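Sorting small electrical bits at a table: what sort of bins and tray?

Asked in Home & Workshop – viewed 2,213 times

I've taken on my uncle's leftover stock of switches and push-buttons from when he did repairs, and it's all in three biscuit tins and a carrier bag. Some have yellow caps, some are little black blocks, and a lot of them look the same until you turn them over. I want to get through it in the evenings between tea and bedtime without the whole house filling up with plastic.

What I've got in mind is a tray in the middle for whatever I'm looking at and a bin on either side. I started with ice cream tubs but they're too deep and I kept losing the tiny ones in the corners. Then I tried the lids, and the cat had a go at those.
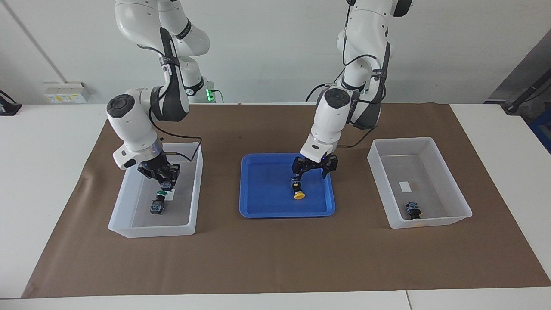

Haris Nikolovski: See-through bins, every time. I did a lot like yours a couple of winters ago and went with the frosted Travow ones, the shallow size. You can tell from your chair whether there's anything left in them, and they wipe clean. Keep the tray a strong colour though – black parts vanish on a dark tray, and mine is dark grey, so I speak from experience! Put something soft under the lot as well, an old desk mat or a bit of felt. It stops things skidding off when you drop them, and it's much kinder on the ears of whoever's watching telly next door.

As for labels, a slip of paper inside the bin does fine while you're still changing your mind. I stuck proper labels on straight away and had to peel off 34 of them when I decided to sort by size and not by colour. Never again.

Ginside: just get a fishing tackle box, job done

Kovačević: I'd go a different way from Haris and do a rough sort first. Two bins only, buttons in one and everything else in the other, and don't let yourself start on sizes until the tins are empty. I had a drawer unit from Ketix with 52 little drawers and filled it as I went along, and halfway through I'd got the same switch in four different places (and one drawer that was all loose screws). If a part has a number printed on it, write that on the paper slip too. You'll want it when something packs up in the kitchen and you're looking for a match.

Comment from the asker: Thanks all. Gone for the shallow bins and the rough sort. One tin down, and the cat is shut in the hall.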